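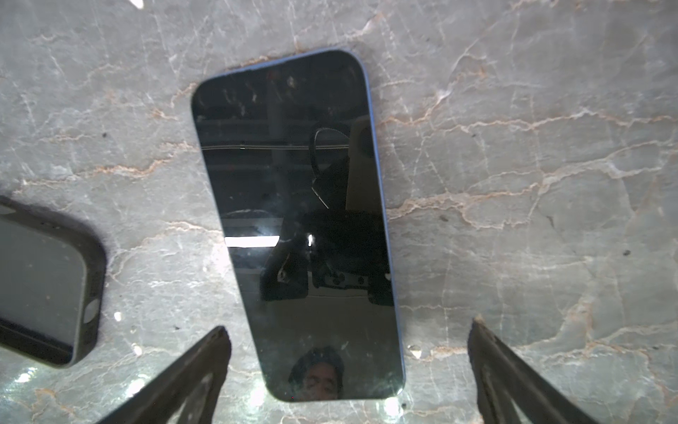 *Un teléfono con la pantalla apagada entre los dos dedos de la pinza, sobre mármol gris; a la izquierda, otro con funda negra.*

**Grirulau alquila un brazo robótico para clasificar móviles usados, con más promesas que datos**

24 de julio de 2022

La empresa Grirulau ha empezado a ofrecer a talleres y tiendas de segunda mano un brazo robótico de sobremesa que, según su folleto, «recoge, orienta y entrega» teléfonos usados sin ayuda de un operario. El servicio se llama Distameck y se contrata por meses: 1.148 euros cada uno, con un alta de 2.886 euros que incluye el montaje y una mañana de formación. La permanencia mínima es de 8 meses, dato que aparece en la última página del contrato y en ninguna de las diapositivas de la presentación.

La firma sostiene que el equipo puede mover 40 teléfonos por hora. Preguntada por las condiciones en que obtuvo la cifra, Eilidh Yule, responsable comercial, respondió que procede de «pruebas internas con modelos representativos». No quiso precisar cuáles. Tampoco facilitó el porcentaje de agarres fallidos ni el de pantallas rayadas, dos números que cualquier taller pedirá antes de firmar.

El reto técnico no es pequeño. Un móvil apagado es una lámina negra y brillante que devuelve las luces del techo, la cara de quien se asoma y el propio brazo que intenta cogerlo. Para una cámara colocada junto a la pinza, distinguir el borde del aparato de todo lo que se refleja en él puede resultar bastante más difícil que localizar una caja de cartón. Si además el tablero es de piedra veteada, como el de la fotografía, la cosa no mejora. Grirulau dice haberlo resuelto por software. El folleto le dedica una línea.

Quedan también las fundas. El contrato que ha podido leer esta redacción excluye de la garantía los daños en terminales «con accesorios no retirados previamente», lo que en la práctica obliga a que alguien los quite a mano. Es justo el tipo de tarea que el cliente cree estar pagando por evitar.

Shayne Merrick, que lleva un taller de reparación en Sudcombe, asistió a la presentación y no piensa contratarlo por ahora. «Coger un teléfono de la mesa me cuesta un segundo. Lo que me lleva tiempo es abrirlo, y eso la máquina no lo hace», comenta. Más receptiva se muestra Bríd Ní Mhurchú, encargada de compras de la cadena Quaye, que ve cierto sentido en el brazo para almacenes con mucho volumen y turnos de noche. Aun así, pide un periodo de prueba sin permanencia y con teléfonos elegidos por el cliente. Grirulau no lo contempla en sus tarifas actuales, aunque Yule asegura que «se puede hablar».

Hay otra cuestión que el folleto despacha deprisa: quién responde si un terminal acaba en el suelo. El texto limita la indemnización al valor de recompra del aparato, fijado por la propia empresa según una tabla que no se adjunta. Tampoco se aclara qué ocurre cuando el teléfono pertenece a un cliente que lo ha dejado para reparar.

Grirulau prevé las primeras instalaciones para octubre y afirma tener solicitudes firmadas. No ha dicho cuántas.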